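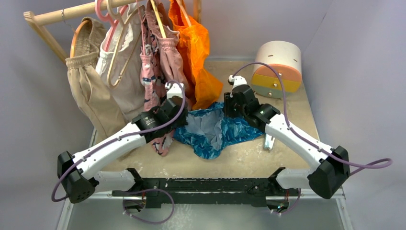 Trousers on the rack, blue cloth on the table

Apr 7, 2021

I have been using the Stirnus as my only phone since December, and the battery is the part I get asked about most. The rest of the handset is ordinary: decent screen, slow camera, a power button placed where the thumb does not reach.

The cell lost capacity faster than I expected. After 400 full cycles the phone's own counter put it at 88 per cent of the rated figure. I do charge hard. The handset runs as a hotspot most of the day, and it gets two full charges on a working day and sometimes a third at night.

Mustoneo, who make it, rate the cell for 500 cycles to 80 per cent. On paper mine is inside the limit. My complaint is with the gauge. Below 15 per cent the reading stops meaning much. Twice it went from 14 to off in the time it takes to answer a call.

I tried the usual things first. Full discharge, leave it off overnight, full charge without interruption. That helped for a week. Then I turned off fast charging, which on this phone is buried under Device care - Power - More, and has to be set again after each update. With the slow setting the back stays cooler and the last part of the scale behaves a little better. I have not measured the temperature, so take that as an impression.

Vitalii Nechyporuk wrote to say that his unit, bought from the same shop, shows none of this. His is on the older firmware. Mine took the February update on the first evening it was offered. One phone against one phone proves very little, but I would hold off on the update if you still can.

For logging I use Sirko, a small program that writes voltage and current to a text file every minute. It needs the permission for usage data and it will be killed by the power saver unless you exclude it. A day comes to a bit over 1,000 lines with the gaps taken out. The voltage curve itself is smooth right down to the cut-off - the jumps are only in the percentage. So I think the fault is in how the phone works out the number, and a new cell may not cure it.

Ivan Hrytsenko asked in the comments under the last post whether the Skisside case makes it run hotter. I took mine off for two weeks and saw no change in the log. It is back on, as the phone is slippery without it.

Next I will fit a replacement cell and run the same log again. The part is ordered. The back cover is glued and I have only one spare adhesive strip, so there will be one attempt.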